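Ordnung im Kleinen: Aufbewahrung für den gemeinsamen Arbeitsraum
Projektbericht von Kanini Odera, 7. März 2025

Angefangen hat alles im Oktober mit der Frage, warum in unserem Arbeitsraum ständig Stifte, Klammern und Klebeband gesucht werden, obwohl doch genug davon da ist. Ich habe mir also die Möbel vorgenommen, und zwar zuerst die helle, glatte Fläche, auf der am Ende des Tages gern alles liegen bleibt (auch von mir, das gebe ich gern zu!).

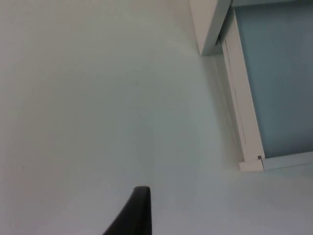 Der Schubladenschrank

Für die Kleinteile wollte ich etwas, das direkt auf dem Tisch steht und trotzdem nicht den ganzen Platz wegnimmt. Zur Wahl standen die Modelle Lundix und Kavdale, und nach langem Hin und Her wurde es der weiße Lundix mit den bläulich grauen Schubladenfronten. Er steht jetzt hinten auf der Tischplatte, sodass vorne noch reichlich Platz zum Schreiben bleibt.

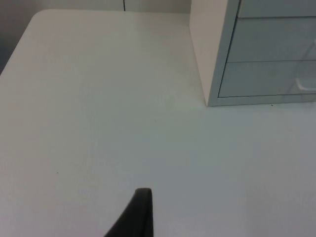
Schwieriger war die Frage, was in welche Schublade gehört. Ich hatte zuerst nach Farben sortiert, was hübsch aussah und im Alltag leider niemandem half, und bin dann auf die Häufigkeit der Benutzung umgestiegen. Nach 14 Tagen mussten nur noch zwei Dinge den Platz tauschen, nämlich das Klebeband und die Büroklammern.

Alles Größere kommt hinter die hellgrauen Türen mit den runden, gebogenen Griffen. Ich mag diese Griffe sehr, weil man sie mit der ganzen Hand umfassen kann.

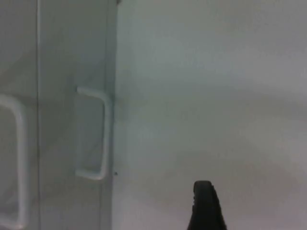
Wer räumt nach, wenn eine Schublade leer ist?
Wer das letzte Stück herausnimmt, schreibt es auf die Liste an der Tür, und montags wie freitags gilt dasselbe. Der Vorrat liegt im Schrank, die Büroklammern zum Beispiel in einer Schachtel mit 1000 Stück.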